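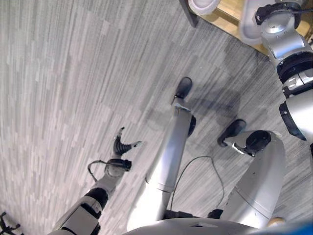 Tekle Ayele picks up on the first ring and says he has until the kettle goes. He doesn't, we end up talking for most of an hour. He runs the floor side of Pamis, a small outfit that fits out and refits offices, and the subject is carpet. Specifically gray striped carpet, which he has opinions on.

"People say gray and they think they've said something," he says. "Light gray, charcoal, white, all of that is gray. Put it in short strips and long rows and you've got a floor that does a lot of work for you."

What kind of work?

"Hiding. Mostly hiding. Crumbs, lint, the path to the printer. A plain floor shows you everything by the second week."

The job we were meant to discuss is the Jalenitz office, a second-floor unit with one long work room and two small ones off it. Total price for the carpet part, 3,355 dollars, delivery in. He is proud of the number. Says it twice.

The client was Florante Bautista, who joins late, on speaker, from what sounds like a stairwell. He wanted blue.

"I wanted blue," Bautista says. "I had a blue picked out. It was called Estrella, I still have the sample in my desk drawer."

So what happened to Estrella?

"Tekle brought it up to the room and left it by the window overnight. Next morning I looked at it and it was purple. I don't know how else to put it."

Ayele laughs at this for a while. Then, back to business: samples go on the floor, not on a table, not held up to a wall. You stand over them. Look straight down, then walk to the far end and look again. A stripe is two different carpets depending on where you stand, he says. One side goes pale and the other side gets all the contrast. Some clients see that and call to complain the batch is wrong.

"It's not wrong. It's light. Turn around and walk back, it swaps."

Does he warn people now? "I warn them. They call anyway."

On direction he is strict. Rows run the long way in a long room, he'll argue with anybody about it. Bautista did argue. He wanted them across, to make the room look wider, something he'd read. They taped out both ways with spare pieces and left them for 6 days so everyone who used the room could walk over them.

"Across looked like a staircase," Bautista says. "I'll admit that. My own desk would of been on the third step."

They went the long way.

Cables come up next, Ayele brings them up himself and gets a bit heated. The striped floor is good at hiding lint, and it's fair to say a black cord shows up on light gray better than on anything dark. He likes that. He wants people to see the cord and step over it. What he doesn't like is a cord taped flat down, because the tape pulls fibers when it comes up and leaves a shiny track that no vacuum gets out.

"Cord covers. Buy the cord covers. They're cheap."

Bautista, from the stairwell: "We bought the cord covers."

"You bought 8. You needed 12."

"We bought 12 in the end."

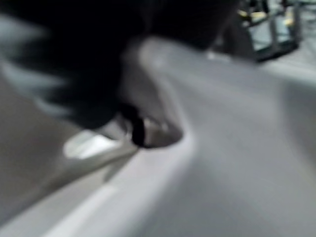

4 min read

The rest of the room went easier, by both accounts. Everything that isn't floor was kept light. Bautista calls the surfaces "off white, or a very pale gray, depends on who is paying." The reasoning was that with that much pattern underfoot you want the tops calm. No grain, no speckle.

Any regrets on the pale tops? Short pause.

"Coffee rings," Bautista says. "And shadows. I never noticed shadows on a desk before. You put your hand over it and there it is."

Ayele says matte, always matte, and wipe with a damp cloth, no spray. The spray leaves a film and then you're polishing the film. He had a customer at a place called Haris who sprayed every evening and ended up replacing two tops. Wouldn't say more about it than that.

And the carpet, cleaning wise?

"Vacuum with the rows. Then once across. Spots, you blot, you don't rub. Rubbing opens the end of the fiber and now you have a fuzzy patch, and a fuzzy patch in a stripe, you'll see it from the door."

Heavy stuff he treats separately. Anything that stands in one place for months will leave dents, so shift it a hand's width every so often. Chairs on casters get a mat. Bautista admits there are no mats. Ayele makes a noise.

I ask what he'd do different if he had teh room again. He'd order more spare. Patterned carpet gets changed by the maker and the next batch never quite matches, so you want leftovers from your own. Jalenitz has one box, in a closet.

"Two boxes," he says. "Tell people two."

Bautista has to go, somebody needs the stairs. And the blue sample? Staying in the drawer. He might use it in the small room on the left, which hasn't been done yet.

"North side," Ayele says. "It'll be purple."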